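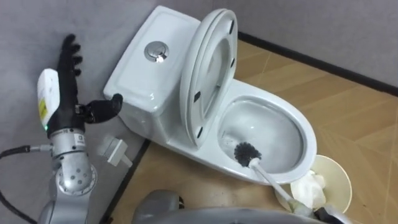

Notes on the toilet brush
20 October 2019

The downstairs toilet at Dosville has a scale line at the water level that came back 10 days after every cleaning. I had been blaming the cleaner. Ona Hunt, who has the same hard water two streets over, asked how I was using the brush, and the answer was: badly.

Order matters more than force. Seat and lid go up first. Cleaner goes under the rim and stays there for 5 minutes. Then the brush, dry side walls before the waterline, short strokes, head pressed flat against the glaze.

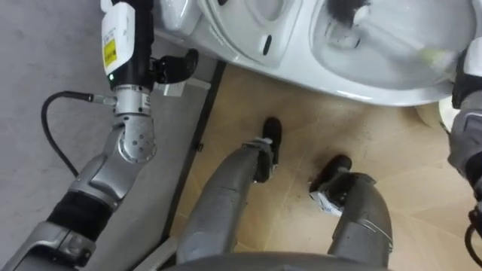

I hold the handle near the far end and keep it low over the front rim. A steep grip only scrubs the bottom of the bowl and misses the side walls, where most of my scale was. Two passes, one in each direction, then flush with the brush still in the bowl so the bristles get rinsed. A half flush is not enough for this.

The holder needs its own attention – a shallow cup collects drips, and I wipe mine out with tissue every time. Veronica Surdu uses a closed one from Putier and likes it. I found it slow to dry. 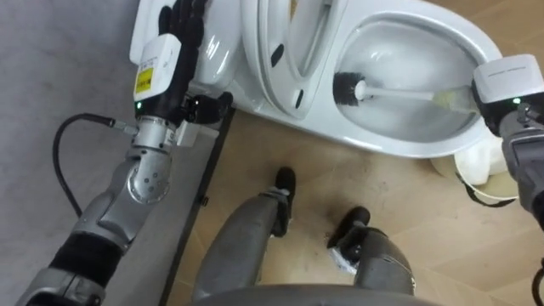
Replacing the brush

My last one dated from August of the previous year. The bristles had splayed and no longer reached under the rim. I now change it every 2 flips of the filter calendar.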